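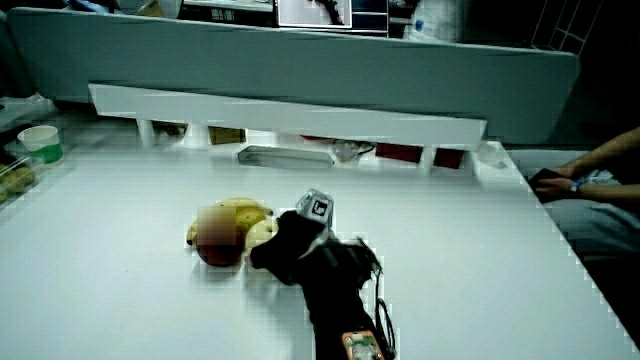 By Juniper Haddad
Stage wardrobe and performance hire, Plarnby

The Soma Showman Jacket

If you have ever stood at the side of a stage in a borrowed blazer, waiting for the compère to get your name right, you will know how much a proper jacket can do for the nerves. We first made the Soma for a singer who does a soul and highlife tribute set at weddings, and he was so pleased with it (and so many of his friends rang us up afterwards!) that it has been in the range ever since.

It's a long-line jacket with a wide shawl collar and one oversized shoulder, built up in padded layers that sit well away from the body and catch the light nicely when you turn. The layers come off. They fasten underneath with press studs, so you can do the first half of your set in the full shape and the second half in something you can dance in, and you won't need a dresser to help you change over.

The lining is a soft cotton, and I do want to mention the lining, as it's the part our customers write to us about. Stage lights are hot, and shiny linings stick to you by the third song. Ours doesn't cling, and there is a deep inside pocket on the left for a radio mic pack, with a little slot behind it for the cable.

Colours are marigold, black and a deep plum we call Boateng. Chest sizes start at 34 and go up in twos, and if you fall between sizes I would take the larger one, particularly if you play guitar or like to lift your arms a good deal.

To hire, the Soma is £30 a night, with a refundable deposit. To buy, it is £400 made to your measurements, and you should allow 4 weeks from the day we receive them. July is always a busy month for us with the festivals, so please do get in touch early if you have a date in mind.

Please don't put it in the washing machine. Sponge the outside with cool water, hang it on a broad hanger and keep the shoulder layers flat in the bag they came in. Hired jackets come back to us just as they are, make-up on the collar and all, and Priya Hutchins in our workroom sees to the cleaning and any loose studs.

The Soma goes very well with the Jarneo trousers, which are cut high in the waist and come in the same three colours. Hire the two together and we'll post them in one box, with a return label tucked inside the lid.

Fittings at the Plarnby shop are by appointment, and we are happy to stay open until 7pm for anyone coming straight from work. Bring the shoes you perform in if you can.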